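Häufige Fragen: gebrauchte Rechner zerlegen und Teile weiterverwenden

Zuletzt aktualisiert: 4. März 2021

Lohnt sich das Ausschlachten überhaupt?
Selten so sehr, wie in den Foren behauptet wird. Wer 100 Euro für ein defektes Gerät zahlt und auf Gewinn hofft, sollte vorher nachsehen, was die Teile einzeln wirklich bringen. Angebotspreise sind keine Verkaufspreise.

Brauche ich das Werkzeugset von Drameck?
Nein. Ein ordentlicher Kreuzschlitz und ein flacher Kunststoffhebel reichen fast immer. Els Boersma hat das Set im Januar für uns ausprobiert und zwei Teile daraus benutzt.

Bedeuten farbige Laschen, dass man dort gefahrlos ziehen darf?
Darauf würde ich mich nicht verlassen. Blau heißt bei vielen Herstellern "zum Anfassen gedacht" -- mehr aber auch nicht. Erst nachsehen, ob noch ein Kabel dranhängt, dann ziehen. 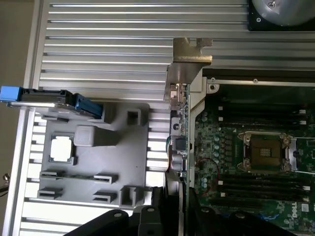 Laufwerksträger mit blauer Lasche, darunter das hellgraue Kunststoffteil auf geriffeltem Aluminium.

Was mache ich mit den Kunststoffteilen?
Aufheben, bis der Rechner wieder läuft. Ein Formteil mit Schlitzen und Stegen sieht nach Abfall aus und fehlt dann beim Zusammenbau. Ersatz über Usgate kostete uns zuletzt mehr als das Netzteil.

Stimmt es, dass man ohne Erdungsarmband alles zerstört?
Ich habe es so oft gelesen, dass ich misstrauisch wurde. Netzstecker raus und Platinen nur am Rand anfassen, das ist das Mindeste. Ein Armband schadet nicht -- Wunder sollte man davon keine erwarten.

Nimmt Hoekstra ausgebaute Laufwerke an?
Laut Website ja, auf Nachfrage nur gelöscht. Wie dort gelöscht wird, konnte uns keiner erklären. Also vorher selbst machen.

Kategorie: Hardware & Reparatur
3474 Aufrufe · 2 Kommentare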